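Havberg lab visit: what we were shown and what it would cost us

Posted April 23, 2020

I went to Havberg in September with a budget sheet and a bad attitude, and came home with both. The visit had been arranged by Pruvov, who sell the arms and grippers, and took in the demonstration lab they run with Bomness, a smaller firm that does the software. Writing it up has taken me far too long. The board at Dunbar is now asking again whether we should put money aside for automation in the packing kitchen, so these are my notes, tidied a little.

There were nine of us on the tour, mostly from small food and catering businesses. Coffee first, then a talk with slides. The slides said a single arm could pay for itself in 16 months. I asked what wage that was based on and how many shifts a day. Two shifts, it seems, every working day, with no stoppages. We run one shift and we stop for all sorts of things. On our hours the same sum comes out at more than double, and that is before anybody has paid for installation.

The lab is one long room with benches down one side. Our guide was Cletus Alcantara, an engineer with Bomness, and I will say for him that he answered what he was asked. The sales people tended to answer the question next door. He told us straight off that most of the work in there was ordinary handling: approach a thing, line up with it, take hold, let go. He also said that a purchase order which just says "one robot" is going to end in an argument.

His main point was about the gripper. Buyers spend months choosing an arm and then accept whatever fingers come in the box. A plain two-finger gripper with flat inner faces will do boxes and blocks, and it will do them all day. Give it a bag of salad and you are in trouble. He thought a buyer should hold back a decent share of the budget for fingers alone, including the ones that turn out to be wrong. 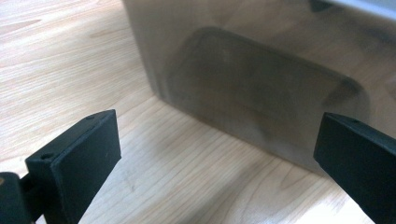 I asked about shiny surfaces, as half our kitchen is stainless steel and the rest is white plastic. Mr Alcantara said brushed steel was kinder to a camera than polished, but that any metal will pick up the colour of whatever it stands on, and a soft reflection can confuse software that is looking for an edge. Could this be sorted out with lighting? Partly. Was the lighting included in the quoted price? It was not. I wrote that down and underlined it.

The opening width matters as well. If your biggest item is wider than the fingers can spread, you either buy a bigger gripper or find a part of the item that is narrow enough to hold. The brochure gives the opening for the bare gripper. Fit thicker fingers and you can lose some of it, and the brochure is silent on that.

After lunch (sandwiches, made by hand as far as I could tell) we had the session on costs. Pruvov handed out a price list for the arm, the gripper, the controller and a stand. It looked manageable. Then the questions started and the list grew. Guarding or a safety scanner, depending on the risk assessment. The risk assessment itself. A spare set of fingers. Training for two members of staff, and again when one of them leaves. A support contract, which is optional in the sense that you may choose to have no support. A man from a bakery asked what happened when the software licence ran out after the first year, and we got a rather long answer about partnership.

By my arithmetic the hardware was a bit under half of what we would really spend in the first year. The rest was people, fitting and things to bolt on. Perhaps that is normal in this trade. I would still like to see it on the first page of a quote.

There is a hire scheme, which I liked better than I expected to. You take the arm and gripper for 8 weeks at a fixed fee and can set part of that against the price if you buy. The catch is that the clock starts on delivery. Mr Alcantara reckoned setting up could eat two of those weeks if the site was not ready, and ours would not be. The socket alone would need a work order.

What I have told the board is that I would not buy this year. I would put aside enough for the hire, plus the electrical work, and ask Pruvov to quote again with everything on one sheet. Before that we should pick one job, probably moving filled tubs from the bench to the trolley, and measure the tubs properly, lids on and lids off. We should also send them samples. They offered to try customers' own items free of charge, and it was the one free thing mentioned all day.

Parking at Havberg is round the back and the gate code in the joining letter was wrong. Ring reception.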